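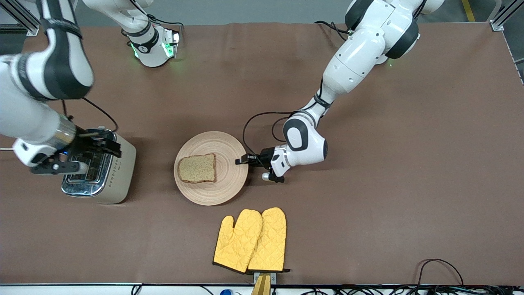
Stories > Short Fiction > Workplace

I'd been looking after Prado for two years when her right wrist started to click. She's a two-armed cell, white and black, bolted together before my time by a bunch of people who all left for better jobs, and I was the one who got the key to the parts cabinet. She made toast. I mean that was the whole demo — pick up the slice from the round wooden plate, drop it in the cream toaster with the shiny chrome front, push, wait, done. People came from all over to watch it and then asked where the bathroom was.

The click showed up in May, and only when the right gripper was right over the slots. Anywhere else, quiet as a cat! I swapped the wrist seal. I re-torqued the elbow (18 bolts if you count the cover, and I had to count the cover, because I dropped it). I rezeroed both arms and ran the cycle again, and there it went. Click.

"It's the cable," said Pauline Fairclough from the doorway, eating a yogurt.

"It's not the cable," I said.

Pauline had run the Isent line for half her life and I'd have trusted her with my car, but I had a theory and I was in love with it. My theory was the harmonic gear. A new one came from Mikham and cost 4000 dollars, and Colin Whiteley in purchasing had already asked me, very politely, whether Prado really needed two arms.

So I stayed late. I put the arm in free drive, took hold of the forearm and walked it down over the toaster by hand, slow as I could, with my ear practically on the casing. Nothing. Up, over, down. Nothing. On the seventh pass I got tired and let go of it the way you'd let go of a shopping cart, and the loop of cable by the elbow swung in and tapped the link. Click.

I sat on the floor for a while.

Then I got a strap out of the drawer, took up some of the slack — not all of it, she still has to bend — and ran the cycle till the lights in the parking lot came on. No click. I ate the toast. I ate a lot of toast.

In the morning Pauline walked in with another yogurt and looked at the strap, then at me, then at the crumbs on my shirt.

"Gear trouble?" she said.

"All sorted," I said, and went to cancel the order before Colin got to his desk.

Filed under: Fiction, Robots & Machines
14 comments | 52 shares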